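Household Robotics Should Publish Its Failed Grasps

Opinion — Dec 13, 2020

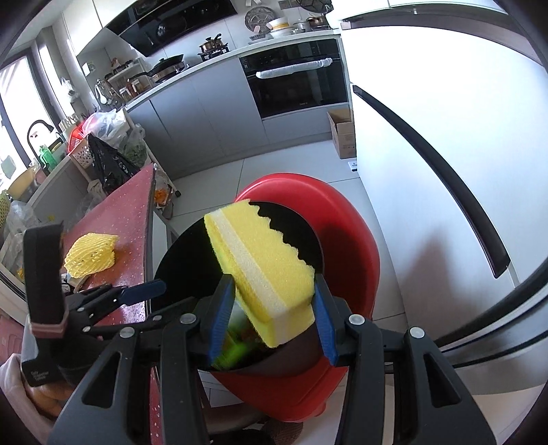
Henrique Louro wrote to this journal in May that a record of failure is only worth keeping if somebody can read it afterwards, and that most laboratories, his own included, keep theirs in a form that no outsider could use. His letter was brief and drew little response. It deserves a fuller one, and the recent kitchen study from the Wirnham group offers a suitable occasion.

The study is a careful piece of work. Demonstrations were gathered in ordinary homes with hand-held grippers, so that a person supplied the movement and the tool supplied the view from close to the fingers. The objects were those of daily housework: sponges, lids, basins, cloths. From 348 recorded attempts, the authors kept 345 for training. The remaining three were set aside as damaged files. The policy learned from the rest was then tested on a fixed arm, and the paper reports its rate of success in a single table.

The difficulty lies in what was counted as an attempt. According to the methods section, an operator who lost hold of an object was free to begin again, and only the final try was saved. The figure of 345 out of 348 therefore describes the state of the files. It tells the reader very little about how hard it is to pick up a soft object with two stiff fingers, and a reader in a hurry may well suppose that it does.

This practice is common, and the Wirnham authors are to be credited for stating it plainly. The present writer has used it, and for the usual reason: a learning method that copies its examples should be given good ones. No objection is raised here to leaving poor demonstrations out of training. The objection is to deleting them.

A sponge is a useful case. It gives way when pressed, it may be gripped by an edge or a corner, and its weight changes a great deal once it has taken up water. A person holding the tool corrects for all of this almost without thought. When the correction comes too late, the object falls, and the few moments before the fall hold information that no successful example contains. The Okabe benchmark recognised this for rigid parts and asks contributors to submit drops along with completed picks. Nothing comparable exists for soft household goods.

It will be said that storage is costly and that labelling failures takes time. The first point has lost most of its force. The second is fair. In a small trial at Brirnwood, two annotators needed some 14 hours to mark the discarded attempts from one set of recordings, and they disagreed often as to whether a slip followed by a recovery should be called a failure at all. That disagreement ought to be published as well.

The proposal is modest. Any paper reporting results from hand-held demonstrations should state how many tries were begun, how many were restarted, and on whose judgement. The discarded recordings should be deposited with the rest wherever the householder has consented. Referees should ask for both — and editors should allow the extra page.

Reader comments

M. Tarrant
We kept our restarts for a year. The labels were the trouble, as the article says. Three people gave us three definitions of a slip.

gripnotes
Agree on reporting the counts. Less sure about depositing everything. Consent forms for home recording are long enough already.

P. Oduya
Does the Okabe set separate a drop from a missed contact? Last time I looked they shared one label.

Related items

Dernach workshop: notes on soft object handling
Letter: Who reads our failure logs?
Sharing home recordings: a guide to consent
Review: Two-finger grippers in domestic settings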